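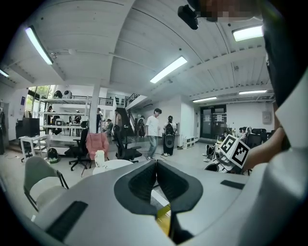
Romgate RG Installation and Operation Guide – Page 15

Section 4. Setting Up the Goal Light and Game Clock

This section covers the connection of the Romgate controller to the goal lights, the scoreboard and the off-ice officials' bench. Complete Section 3 (Mounting the Goal Lights) before you start. Leave the main power switch at the controller in the OFF position until step 9.

4.1 Before you begin

Have the following ready at the timekeeper's bench:

Controller and bench power supply
Goal judge switches, one for each end
Ongate signal cable, already run from each end of the rink
Horn lead
Rink key for the scoreboard cabinet

CAUTION: The signal cable carries low voltage only. Do not run it in the same conduit as the rink lighting or the compressor supply. Interference on the line can turn on a goal light with no switch pressed.

4.2 Connecting the controller

1. Set the controller on the bench with the connector panel facing away from the ice. Leave enough room behind it for the cables to bend without strain.

2. Connect the home end signal cable to the port marked END A. Turn the locking ring clockwise until it stops. Hand-tight is enough.

3. Connect the visitor end signal cable to END B in the same way.

4. Connect the goal judge switches at their wall boxes behind each net. The switch cord must hang clear of the door, if there is one, and must not touch the floor.

5. Connect the scoreboard lead to the port marked BOARD. Older Ruddock scoreboards need the adapter described in Section 7. Do not force the plug.

6. Connect the horn lead. If the building has its own horn, connect the lead to the horn relay and not to the horn.

7. Check that the clock switch on the front panel is set to STOP.

8. Plug in the bench power supply.

9. Turn the main power switch to ON. The display runs a segment test and then shows the last period length stored.

Note: If the display stays blank after the segment test, turn the power off, wait, and reseat the BOARD connector. See Section 9 if the fault remains.

4.3 Setting the period length

1. Hold SET until the minutes digits flash.

2. Use the arrow keys to enter the period length. The factory setting is 20 minutes. Many youth leagues play shorter periods, so check the league sheet before each game.

3. Press SET once to move to the intermission length. Enter the value.

4. Press SET again to store both values. The digits stop flashing.

Stored values are kept when the power is off. They are not changed by the RESET key, which clears only the score, the penalties and the running time.

4.4 Entering penalties

Up to two penalties for each team can run on the board at the same time. Further penalties are held in order and start when a place is free.

1. Stop the clock.

2. Press HOME PEN or VIS PEN.

3. Enter the player's number, then press ENTER.

4. Enter the penalty time, or press MINOR for a minor penalty.

5. Press ENTER. The penalty starts when the clock is next started.

To end a penalty early, press the team's PEN key, choose the player with the arrow keys and hold CLEAR.

Note: The controller does not end a minor penalty when a goal is entered. The operator must clear it on the referee's signal.

4.5 Testing the goal lights

Carry out this test before the first game of the day. One person stands at the bench and one at each end.

1. With the clock stopped, press and hold the END A switch. The red light at that end must come on and stay on until the switch is released.

2. Repeat at END B.

3. Start the clock and let it run down to zero. The green light must come on at both ends and the horn must sound.

4. With the green light on, press each goal judge switch. The red light must not come on.

CAUTION: If the red light comes on during step 4, the lockout is not working. Do not use the system for league play until the lockout lead has been checked (Section 9.3).

5. Write the result in the bench log and sign it.

4.6 Shutting down

Set the clock to STOP, then turn the main power switch to OFF. Unplug the bench power supply and fit the caps on any open ports. Signal cables may stay connected between games. If the ice is taken out for the summer, disconnect them at both ends and store the goal judge switches indoors.

Section revised October by Heather Ellery. Wiring checks by Elsie Hapeta.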